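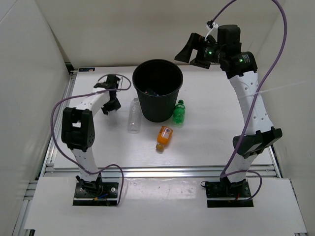

How many times should a bench cell run its sorting task before you sign it off?

Aim for 60 clean cycles with the same settings from start to finish. If you change a speed, a pose or a grip force along the way, go back to zero and begin the count again.

That's the rule we teach at the Garnance open workshop in Bendville, and I love how much it clears up. What follows is our house practice for two-arm tables doing bottle sorting. It doesn't replace the safety standards or your maker's manual, so read those first and keep them nearby!

Step 1. Write the task on one page

Say what goes where, which arm may move first, and what counts as a failed pick. Ours says "bottles into the bin, one arm over the bin at a time". Short is good. If a newcomer can't follow it, rewrite it until they can.

Step 2. Sort out the cables

Move each arm by hand through its whole reach with the power off. Cables need enough slack for the wrist to turn freely, but a loop must never be able to hook over an elbow or the other arm. Check ties and plugs as you go, and look at the bare ends near the base plates.

Step 3. Set the grip

Start low and work up. A thin plastic bottle wants just enough squeeze to stay put when the wrist tilts, and it's a lovely moment when you find that point! Grip well down the body, keep the fingers level with each other, and write the value on your sheet.

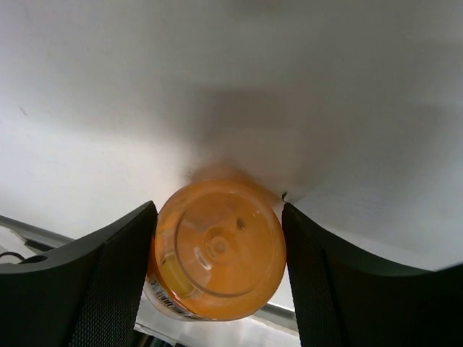

Step 4. Share the space

Draw the zone above the bin on your plan and give it to one arm at a time. The waiting arm holds still with its gripper open, clear of the rim. We use a hold of 3 seconds between one arm leaving and the other coming in (the Saavedra sheet allows less, but we like the margin). Test this slowly, with a hand on the stop button.

Step 5. Run and record

Now for the fun part. Lay the bottles down at different angles, because neat rows flatter a program. Log every pick, including the ugly ones, and note where each bottle ended up. 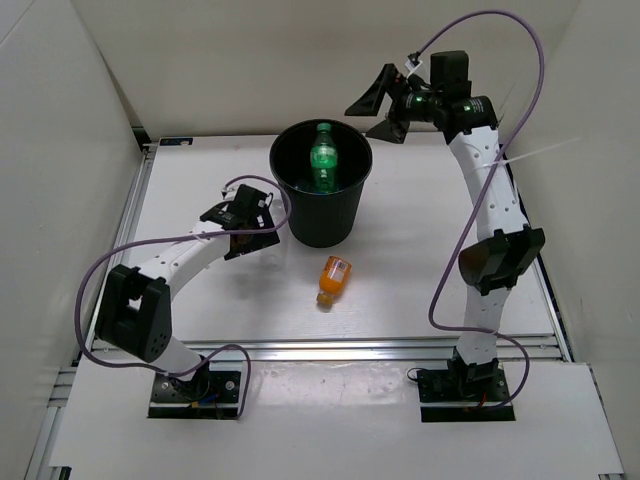
Three failures of the same sort mean you stop and look for the cause. Don't nudge the bottle to help it along, however tempting that gets late in the afternoon. Our longest log, kept on the Brudano form, came to more than 152 lines, and reading it back taught us more about bottle angles than any amount of guessing.

Step 6. Sign and store

Save the settings with the log, put your initials on both, and clip the task page to the front. Anyone changing the cell afterwards starts again at Step 2.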